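Speaker notes: grading apples by eye and hand
Slot: 14 minutes plus questions. Slides advance on **(click)**.

## 1. Opening

- Introduce myself (Erasto Ondieki), credit Pendo Waweru for the grading sheets.
- Subject is visual and manual grading of red dessert apples at the packing bench. Storage chemistry is Pendo's talk, after the break. Send those questions to her.
- Audience is mostly bench staff and small growers. Skip the definitions of russet and bloom unless faces look blank.

**(click)**

## 2. What the grader looks at

Order matters. Our sheet runs top to bottom because that is how the fruit comes to hand: stem end first, then shoulder, cheek, base.

- **Stem.** Present, broken or pulled. A pulled stem can tear the skin at the hollow, and torn skin is an automatic downgrade on our sheet. A stem that leans is not a fault. New graders mark it as one every season.
- **Stem hollow.** Color here runs green to yellow on most red fruit. Look for russet spreading out over the shoulder, and for fine cracks running in a ring. Tilt the fruit toward the light. Cracks do not show under flat overhead lighting.
- **Shoulder.** Usually the palest part of the upper fruit. Mottling, speckling and short streaks are color pattern. A bruise has a soft edge and gives under the thumb; color pattern does not.
- **Cheek.** Main area for the color score. Turn the fruit through a full circle before scoring. Do not score from the best side.
- **Base.** Check for an open calyx and for flattening from the bin floor.

Pause. Ask who grades from the cheek first. Expect about half the room. Do not argue it here; come back to it in section 5.

**(click)**

## 3. Color score

Sheet uses 4 bands. Read them off the slide once, slowly.

1. Red over nearly the whole surface.
2. Red over most of the surface, pale area confined to the shoulder.
3. Red and pale in equal parts.
4. Mostly pale.

Points to make:

- The disputed line is between bands 1 and 2. Two graders working from the same bin will split on it. The fix is a reference fruit on the bench, replaced each morning.
- Cream and pink count as pale. Yellow counts as pale. We had an argument over pink in the first trial and the sheet now states it in bold.
- Size affects judgment. Large fruit with a pale shoulder gets scored lower than small fruit with the same proportion of pale skin. Pendo found this when she regraded the Flilten trays. Suggested correction: cover the shoulder with two fingers, look at the cheek, uncover, then score.

If short of time, cut the size point and go straight to handling.

**(click)**

## 4. Handling at the bench

- Hold at the cheeks, opposite sides, stem up. Leaves the stem hollow and the shoulder clear for inspection.
- Contact should be broad. Fingertips leave small round bruises that show up two or three days later, after the fruit has left the bench.
- No lifting by the stem.
- Set down on the base. Do not roll. Rolling accounts for most of the shoulder marks on the Hennessy bench.
- Rings off. Nails short.

Demonstrate with the fruit on the lectern. Keep elbows in so the back rows can see the hands.

**Bench surface.** Plain white top preferred. A colored surface throws a tint onto the lower cheek and shifts the score. The Flasar site changed from green mats to white and had to discard their old reference cards.

**Background.** Less important than the surface, but grade against the bench and not against whatever is behind it. A red or orange wall at eye level makes the fruit look duller than it is. Tell graders to look down at the fruit and keep it low over the bench.

**(click)**

## 5. Trial results

We ran 3 sessions at Clikine with the same trays and a different order of inspection in each.

- Session one: cheek first. Stem faults missed most often.
- Session two: free order. Scores varied most between graders.
- Session three: stem first, as on the sheet. Slowest of the three at the start, level with the others by the end of the shift.

Limits, to be stated before anyone asks: one variety, one bench, experienced graders only. Beginners have not been tested. We would like a site to volunteer.

Return to the show of hands from section 2. Invite one cheek-first grader to say why they work that way. Allow a minute at most.

**(click)**

## 6. Practice item and close

Leave the final slide up during questions. Ask the room for a color band from the visible side, then remind them that one side is not enough for a real score. Draw attention to the mixed color near the top. It is the kind of shoulder that splits graders between bands.

Likely questions:

- *Does wax change the score?* Gloss makes red look deeper. Grade before waxing.
- *Does this work for bicolor varieties?* Not with these bands. Pendo has a draft sheet.
- *Can we have the sheet?* Copies by the door.

Hand over to Pendo. Take the reference fruit off the lectern before she sets up.

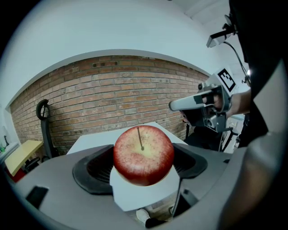

*Final slide: red apple held stem up, paler mottling and fine red speckles near the top.*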